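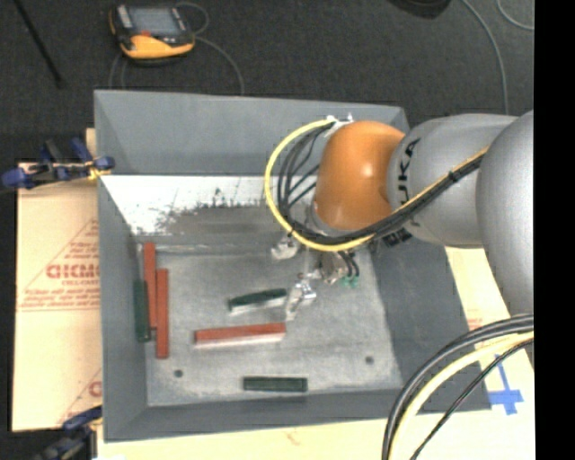
Okay, hi everybody. (Wait for the door to close. It's a loud door.) I'm Dalia Saber, I look after parts storage at Metwally, and I have talked about bins for so long that my family has stopped asking how work was.

First thing, and I'll say this one slowly. A bin is a piece of furniture. We buy shelving with a lot of care, we argue over it, Hollis made a spreadsheet for it, and then the bins get whatever is left in the budget. Our big gray ones were with us through two moves. The paint goes first on the inside, wherever things slide and bump, and after that you're looking at scratches for the rest of its life. I like them like that!

Red and green next. Ask for hands: who sorts by color? Who sorts by size? Who just dumps? (There's always a laugh on dump. Let it run.)

We used to keep red bars and green bars in separate bins, and I defended that for years. Then Sherif Ezzat asked me how often anyone came looking for only a green one. I checked the pick slips. Out of 200 slips, 42 asked for a single color. Everything else wanted both, so people were walking to two bins, every time, with me cheering them on. So now they share. Long bars in a low pile, nothing stacked on end, and plenty of floor showing so you can get your fingers around one.

That bit about the floor is the part I'd love you to take home. A bar lying out on its own is easy. A bar snug against the wall with another one alongside it is a pain, you end up scraping at it with a fingernail. We fill to one layer and stop. Yasmine thinks one layer wastes space and she's welcome to tell you so at the break (she will).

Sloped sides: yes, please, if you can get them. You can reach in low without banging your wrist. Flat floor, yes. Dividers, I've gone back and forth. We tried the Clokell ones for 40 days and pulled them out again, they kept tipping over.

Skip the label story if we're past the half hour. Otherwise: label on the shelf, never on the bin, bins wander.

Last bit, the cleaning. Tip it out, wipe the corners, put it all back. We do ours in October. Okay, questions, and Tarek has the microphone.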